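Can a Website Really Keep You Safe Just by Asking Your Age?

Lots of websites and apps say you have to be a certain age to join. You have seen the box. It wants the day, the month and the year you were born, and then there is a big button that says Continue. Grown-ups sometimes call this an age gate. A gate sounds strong. But let's look at how it works before we believe in it.

Say there is a chat app called Rutel. Rutel's rule is that you must be 13. You type in a birth year, and the app's computer does one subtraction problem. If the answer is 13 or more, you are in. If it is 12 or less, you get a message that says sorry.

Did the computer check who was typing? No. It checked a number. It would let in a six-year-old who typed 1962, and it would let in a dog if the dog could reach the keys.

So why do companies bother?

Part of the answer is the law. In many places a company has to follow extra rules before it collects facts about young kids, like their names and where they live. If the company asks for an age and you say you are 30, the company can say, "Well, we asked." That helps the company. Whether it helps you is another question, and you should keep asking it. 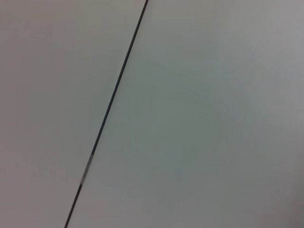
Some companies have tried harder. A game site called Keskin used to let people try again if they got the sorry message. Kids figured out in one second that they needed a different year. Now Keskin remembers your first answer and won't let you change it until the next day. That is a little better. It still doesn't stop someone who picks the older year the first time, or who walks over to a different computer.

Isla Pirihi runs an after-school computer club, and she wanted to know how often people tell the truth in these boxes. She asked 37 kids in her club to write down, with no names, whether they had ever made up a birthday online. 19 of them said yes. That is more than half. Be careful with that number, though. It was one club. Some kids may have fibbed on the paper too! A small survey can make you curious, but it can't tell you what all kids everywhere do.

What about newer ways of checking?

You may hear about these:

Guessing from a photo. You show your face to the camera and a program guesses how old you are. It is a guess. People who look young get counted as young, and people who look old get counted as old. You should also ask where the photo goes afterward.

Asking a parent. An app called Gondwood sends an email to a grown-up, who has to click yes. Good idea, except that the kid is the one who types in the email address. Can you spot the hole?

Showing an ID card. This is harder to trick. It also means handing a company something very private, and companies do lose things. If a site asks you for this, stop and get a grown-up.

Every one of these has a problem, and the ads for them hardly ever mention it. A company called Nullbridge sells an age checker and says on its front page that it is "totally safe." Safe for whom? Tested by whom? Nullbridge does have a page that explains, and it is 2962 words long. I read it twice and I still can't tell you how long they keep your information.

Things you can do

Use your real age, or ask a grown-up before you join. If you say you are 25, the app may treat you like you are 25. That can mean grown-up ads, and messages from grown-up strangers.

Look for the settings that say who can write to you. Those often matter more than the box at the front door.

If someone you don't know says they are 11 too, remember that they filled in the same box you did.

Words to know

Age gate: a page that asks how old you are before it lets you in.

Personal information: facts about you, like your full name, your school or your address.

Privacy policy: the long page that says what a company does with those facts. Try reading one with a grown-up and see who gives up first.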